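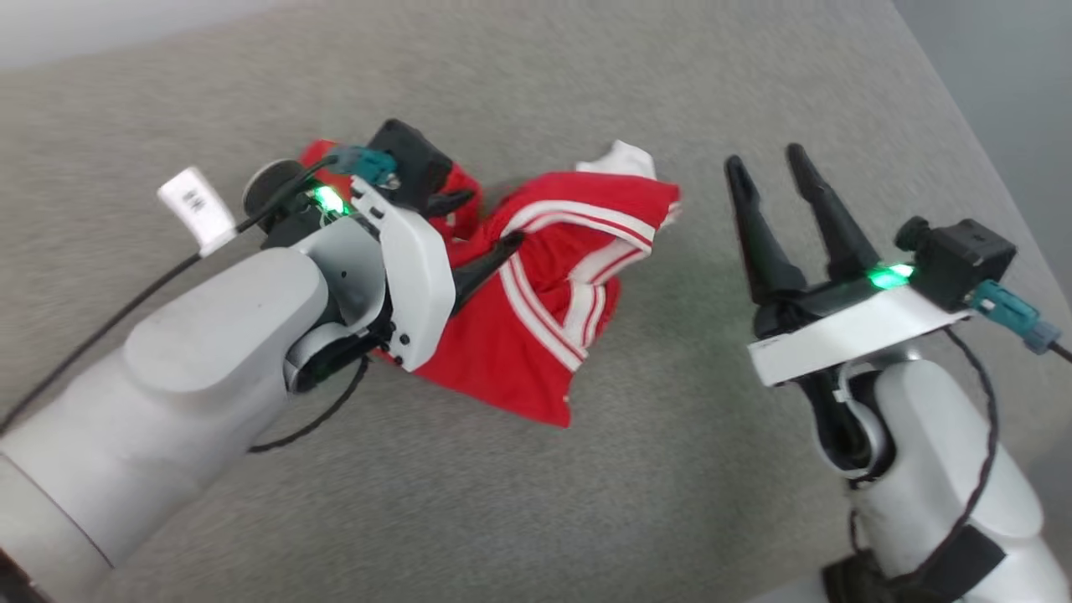
I thought I was going to spend my visit to Potora talking about software, and instead I spent most of it talking about laundry. Potora is a small outfit on the second floor of the old Meller building, and what they do all day is collect examples for a learning system that's supposed to handle clothes. A person steers two arms through a job, the whole thing gets recorded, and then they do it again (and again, and again). They work right down on the gray carpet, and the thing on it was a crumpled red garment with white stripes, left gripper already in the fabric, right one open off to the side with its little green light on. "Stripes are great," said the project lead, who asked me to leave her name out of this. "You can see where the cloth is folding. Give me a plain black T-shirt and I'm guessing along with everybody else."

Breadcrumb: Features > Interviews > Work & Machines

I asked her how many examples it takes before the system picks anything up. She laughed at me a little. "More than you want to hear," she said. "We set ourselves 200 for each garment. At 60 it starts doing something that looks like a plan, and then you put the jacket down the other way up and the plan's gone."

Wow, okay. So what makes a good example? I figured she'd say a smooth one, with no mistakes, and she did want some of those. But she also wants the fumbles. "If the cloth slips and you go back for it, keep recording! That's the part I'm short on. People stop the recording the second they feel embarrassed." New operators throw away far too much, she told me, and she has a rule now that they can't delete anything in their first 20 sessions. She goes through it with them afterward, over coffee, and they argue about it.

The operators mostly come from other jobs. One used to do alterations for Clandetti, the dry cleaning place, and she's apparently the best they've got. "She doesn't chase the sleeve," the lead said. "Everyone else chases the sleeve." I got to try it myself and I chased the sleeve for four minutes straight. My example is in the pile somewhere, marked as poor, and I'm weirdly proud of it.

We got onto the subject of tossing the clothes, which I hadn't thought about at all. Before each recording somebody has to drop the garment so it lands differently. "You'd think that's easy," she said. "People have habits. One of our guys always dropped it with the collar toward him. We had 29 recordings with the collar in the same place before I caught it." Now they swap droppers every hour.

In August they move to a bigger room over at Navarrete, with space for a second pair of arms, and she wants to start on towels and fitted sheets. I said I can't fold a fitted sheet either. "Then come back and record one," she said. "I need bad ones too."

Search this site Enter keyword Go

Contact us | Copyright 2018 | Back to top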